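Folding team thread, January edition. typing this between runs so forgive the spelling

1/ For anyone new: we're the two-arm lot in the Trorkudari student robotics club. Five of us, one desk, one blue cloth. The task for the Testside round is fold a cloth in half, then in half again, no human hands after the start beep. Sounds like nothing. It is not nothing

2/ Rules came out properly last night. Changes that matter to us: cloth has to start crumpled (was flat in the autumn version, gutted), time limit now 361 seconds, and you lose points if an arm drags the cloth off the desk. Corners are judged by eye by two people from another team. Good luck arguing with that

3/ Deok-su's plan: find any corner, pinch it, lift, let the rest hang, second arm takes the next corner. Rafsan's plan: forget corners, pinch anywhere and shake. We have been arguing since lunch. Doing both, best of ten each

4/ Corner plan first. Biggest headache is that from the wrist view a pinch in the middle of the cloth and a pinch near a hem look nearly the same to the model. All just blue. We're training on what the wrist cameras see plus the fixed one, and the wrist ones are carrying most of it

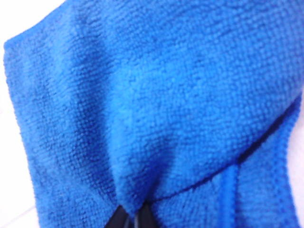 5/ So Lærke has been going through old runs and tagging every grasp as hem or not hem. 1166 grasps. She put a film on in the other window and just did it. Someone buy her dinner

6/ Hem tags went in at 4ish, retrained over tea. Corner finding is better, I think?? Still goes for the fat fold in the middle if there's a shadow next to it. It loves a shadow

7/ Someone asked what we drive them with. Leader arms, you hold one in each hand and the big ones copy you. You record yourself folding badly a few hundred times and the model learns to fold badly. Then you clean up the data and it learns to fold slightly less badly. That's the course basically

8/ Indrek says I'm not allowed to call it folding badly becuase half the recordings are his

9/ Next problem. Two arms, one small cloth, they want to be in the same place. We had a proper clonk yesterday evening, nothing broken, Ojārs went white. New rule in the code: one arm waits till the other one has been still for a bit. Slow, but I'd like to keep our fingers (metal and otherwise)
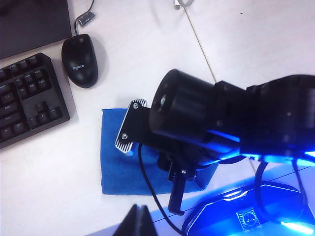
One arm over the cloth, as seen from the other one's wrist. Mouse should've been moved, yes

10/ Cable management is on the list. It has been on the list since we started the list

11/ Replying to a few of you:
yes we could use a bigger cloth, no it isn't allowed
yes we tried a tea towel, too thin, two layers get picked up as one every time
no we haven't tried a sock, but now Rafsan wants to, thanks for that

12/ Shake plan results. Three decent out of ten. Two of those the cloth landed nearly flat by pure luck and everybody cheered as if we'd done something. Corner plan got six. Deok-su is being very gracious about it, by which I mean he's made a chart

13/ Going with corners then. BUT keeping a bit of Rafsan's idea. If the first grasp is rubbish, drop the cloth, press down in the middle, have another go. Pressing spreads it out a bit so the next pinch has more to work with. Bit daft but it helped in practice

14/ Speed on the press is the bit we keep fiddling with. Too slow and you've eaten the clock. Too quick and the arm bounces and the safety stop kicks in, and then it's a full restart, which is the same as losing
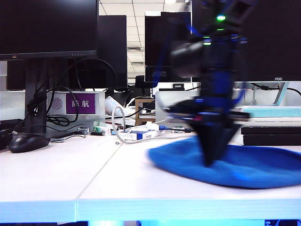
15/ Settled on a middle speed and a softer last bit of the move. Ojārs did the tuning with his hand on the stop button the whole time. I've asked him to write the numbers down somewhere that isn't his arm

16/ Ran the whole thing start to finish for the first time at half six. Crumple, pinch, lift, second pinch, lay down, fold, fold. 23 clean runs would make me happy before Testside. Currently have four. So that's a long week

17/ Things that went wrong today, for our own log as much as yours:
- left arm calibration drifted, had to redo it twice
- I saved over the good checkpoint (sorry) (got it back from Lærke's laptop)
- pinch too deep, grabs both layers
- pinch too shallow, grabs fluff

18/ The depth one is what I'd like advice on if anyone from the Prilel team reads this. You did napkins last year and yours barely ever double grabbed. Was it the finger angle? We come in nearly straight down and I wonder if we should lean it over and slide under the fold

19/ Tried a few leaning ones by hand with the leader arms just now. Feels nicer. One finger stays low, other one goes over the top, close slowly. Harder to do when both arms are in close though, you lose sight of half of what you're doing and end up trusting the wrist view

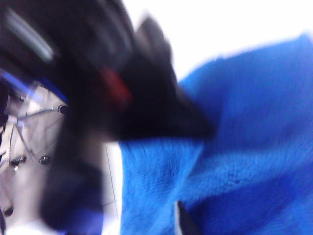

20/ Recording a fresh batch like that tomorrow, everyone takes a turn so it's not all Indrek's style. Target is fifty each. If it's no better by the evening we go back to straight down and I'll stop going on about it

21/ Oh and for the person asking how much data we've got in total. 1649 episodes if you count the autumn ones with the flat start. Which I'm not sure we should, Deok-su thinks they're teaching it to expect a flat cloth. Might train one without them overnight and see

22/ Update on that, overnight job is queued. Password for the big machine had expired, obviously. Dr Lukoševičius sorted it from her phone on the train, legend

23/ Also some of you wanted to know can first years join. Yes!! You don't need to code. We need people to crumple the cloth, start the timer, and be strict judges. Lærke joined to do exactly that and look what happened to her

24/ Last one, room closes at nine and we've got to power down properly. Will post the leaning grasp numbers tomorow once there are some. If you've got finger angle opinions put them under post 18 so I can find them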